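January
By Slamet Tuhumury

The belt at the Pranisgate parcel room starts at 6 in the morning, and by the time most of the town has found its shoes the first cart has already gone out. I spent a Monday there, and part of the next day, to see how a small packing operation gets by with one conveyor, a few tables and a lot of plastic bins.

Pranisgate is a mail-order business in Cadville that sells replacement parts for sewing machines: bobbins, needle plates, feed dogs, belts, springs, the screw that rolled under the radiator in 1988. It keeps 2000 different parts on its shelves. Most of them would fit in a shirt pocket, and a good many would fit in a thimble. An average order has four or five parts in it and goes out in a padded envelope.

Small parts are harder to pack than big ones. A big thing is easy to find and hard to forget. A spring the size of a grain of rice will stick to a sleeve, slide under a label or ride out the door in somebody's cuff. Sheikh, who runs the room and goes by the one name, told me that when she took over, the complaint she heard most was about a missing piece. The wrong piece came second. Damage hardly came up at all.

She started with the containers. The old ones were cardboard, brown inside and out, and the corners had gone soft. Parts got into the folds. She threw them all out over one weekend and bought plastic in light colors. A dark screw shows up against a pale floor, and a plastic bin can be wiped out with a cloth at the end of a shift. The rule is that a bin gets tipped, looked into and set down empty before the next order goes near it. People do this without thinking now. I watched one packer tip a bin she had tipped a minute before, on her way back from the water cooler.

Color does some of the sorting. At Pranisgate a pink bin means an order is for a repair shop, and those go first, as the shop usually has a customer waiting. Home orders go in other colors depending on the shelf row. There was a plan to give every row its own shade, but the supplier ran out of shades before Sheikh ran out of rows.
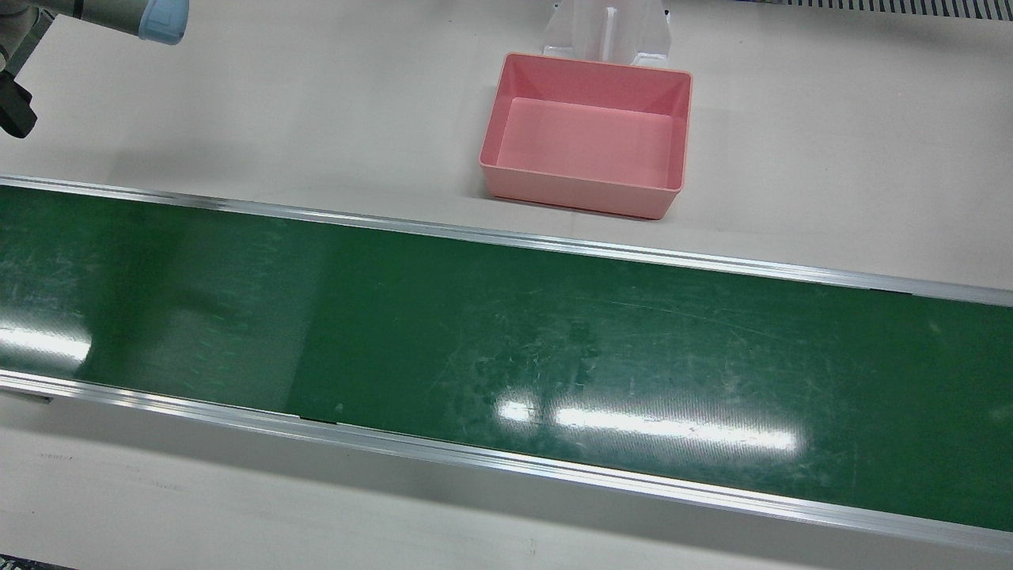 The conveyor came with more argument than anything else in the building. For years the orders were walked from the shelves to the packing table by hand, and several of the longtime staff liked it that way. You got up, you stretched your legs, you talked to whoever was in the aisle. A belt, they said, would turn the place into a factory. Sheikh didn't entirely disagree. She measured the walk, though, and found that one packer was crossing the room 157 times on a busy day, mostly with one hand empty.

The first belt was black and lasted a season. Black needles on a black belt was a mistake anyone could have seen coming, and a few people say they did. Changing the color cost less than she expected and settled most of the argument. She still keeps a strip of the old belt tacked up by the time clock.

They run it slow. A visitor from Wavley, the dealer that sold them the motor, came by in the first month and offered to show them how to double the speed. Sheikh thanked him and left the dial alone. A bin that arrives before the packer is ready has to be lifted off and parked somewhere, and a parked bin is how orders get mixed. At the slow setting the room sends out 115 orders before lunch, with time to check each slip twice.

Table space is the other thing she is strict about. Packing tables fill up the way kitchen counters do. Somebody puts down a tape gun, then a coffee, then a stack of slips that will be dealt with later, and by Thursday there is a patch the size of a dinner plate left to work on. Her rule is that anything not needed for the order in hand goes on the shelf behind. Tape hangs on a hook. Pens live in an apron pocket. Coffee stays in the break room, and this was the rule that took longest to stick.

I asked one of the packers, a retired upholsterer who works three mornings a week, whether all this clearing wore him down. He said he had spent thirty years hunting for his scissors and was glad to stop. At home, he added, his garage is as bad as ever.

Some of what they do would work in any house with a junk drawer. Use shallow containers, so you can see the bottom. Pick a light color if what you keep is dark, and the other way round. Don't stack bins that are in use. Leave a few empty ones out where you can reach them, because things get put down wherever there is room, and it might as well be in a bin. Sheikh would add that lids are a waste of money for anything you open more than once a day - she has a closet full of lids.

The returns shelf at Pranisgate is still a mess. It sits by the back door, two boards deep, and holds parts that came back without a slip, without a name or in one case without the part. Sorting it is a job for slow afternoons, and there haven't been many of those since the fall. The week I visited, they had got as far as the bobbins.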